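Visit report: Ollard data floor, Latstead

Ollard opened its collection floor at Latstead to outside visitors for an afternoon in June. I went for the episode pipeline, which the company calls Erow. Imani Iwasaki, who runs collection, took our group of 6 around.

The floor records operators driving robot arms by hand through short tabletop tasks. Each run is saved as one episode: joint positions, gripper state, and video from every camera on the station. The current set holds 3557 accepted episodes, all of them on sorting and transfer between plastic baskets. 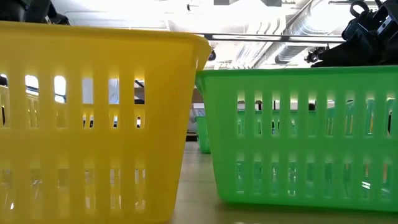 Acceptance is stricter than I expected. A reviewer replays each episode at double speed and rejects it for a dropped frame, a clock offset between streams, or a pause of more than four seconds. Failed grasps are kept if the operator recovers, and they get their own tag. Iwasaki said the first model, trained without them, had no idea what to do after a miss.

Operators work in blocks of two hours. Start positions come from a script that the operator reads off before each run, and small shifts of the baskets are left in on purpose.
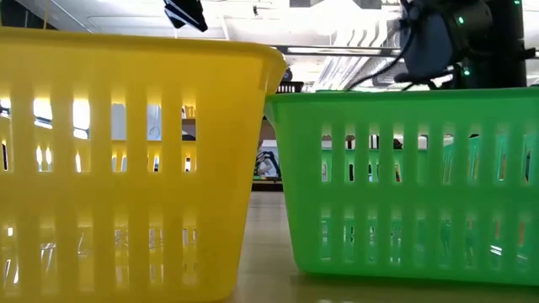
Camera placement took up most of the questions. Ollard keeps one view low, close to table height, on the grounds that a view from overhead loses the height of the gripper above a rim. The cost is occlusion. With the yellow basket nearer the lens and the green one set a little behind it, the policy has to read much of the contents through slotted, translucent walls, and the bright ceiling washes out the upper part of the picture. Exposure is locked per session – a visitor from Thibodeaux asked why not per episode, and the answer was that review went faster with a constant setting.

I asked for the rejection rate by operator and was told it is tracked but not shared. The episode format notes are available on request; the review tool is not.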